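Meditation guide promises calm in 12 weeks, with few details

A new English guide to Buddhist practice went on sale on 27 Sep 2020, and its publisher, Girkach, is already calling it the only one a beginner will need. Readers may want to look inside first. The book runs to 259 pages, and 19 of them are praise from people who teach at the publisher's own retreat centre, Nivarness.
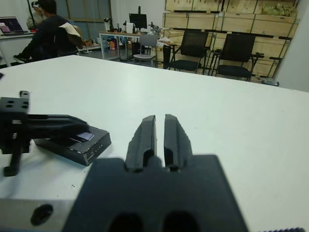
What's in it

The author, who writes under the name Ko, sets out a daily program of sitting, chanting and reading. The chapter on compassion is clear enough. The one on emptiness leans on phrases that sound deep and explain little, and no translator is credited for the old texts it quotes.

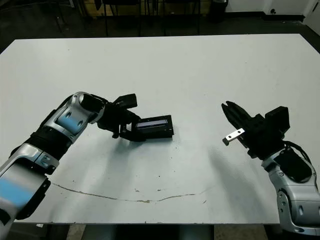 Ko's advice on where to sit is the most practical part of the book. A bare wall will do, we're told, or a plain white tabletop like the one in the photo, with the eyes resting on its far edge. It's sensible advice, and it takes up four pages. The claim that it will cure poor sleep has no source.
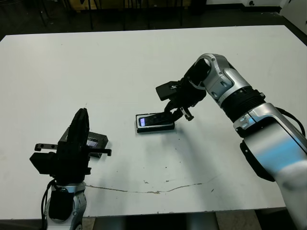 Price and follow-up

Girkach won't say how many copies have sold. A second volume is due in November, and buyers are being urged to pay for it now, along with a place in an online course called Flollesum.
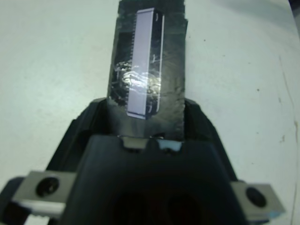

Seo-ah Kwak said she had finished the book and still couldn't tell which school of Buddhism it belonged to. She plans to wait for the library copy of volume two.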